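The Kulbridge Tapes

1. Saturday, Side A

Zubaida Kazmi had 400 cassettes to fill and one piece of music to put on them, and she could not have been happier! The piece was called "Skurnside," for bass clarinet, two radios and a freezer hum, and it ran 2754 seconds if you didn't rush the ending (Tadeo always rushed the ending).

"Play me the hum again," she said.

Tadeo Yáñez played it. He had recorded it in the back of the Assefa bakery at three in the morning, lying on the floor with a microphone on his chest, and it was gorgeous, a low wobbling B flat with something like a choir tucked inside it.

"That's the opening," said Zubaida. "Forget the clarinet. Four minutes of that, alone!"

"I practiced the clarinet part since June."

"And it'll sound wonderful when it finally shows up."

He laughed, wet the reed and tried coming in late, so softly that she had to check the meter to be sure he had started. Then she turned off the lamp and they listened to the whole thing through in the dark.

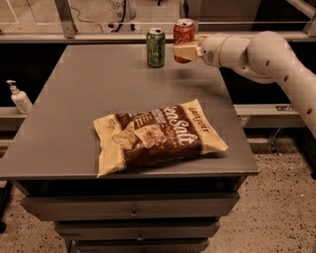 2. Sunday, Side B

The Atilex deck ate the first copy. Zubaida pulled yards of brown ribbon out of it, wound it back in with a pencil and pressed play, just to see. The hum came out bent and swooping, like a whale with a secret.

"Tadeo," she yelled down the stairs, "bring the clarinet! We have a second side!"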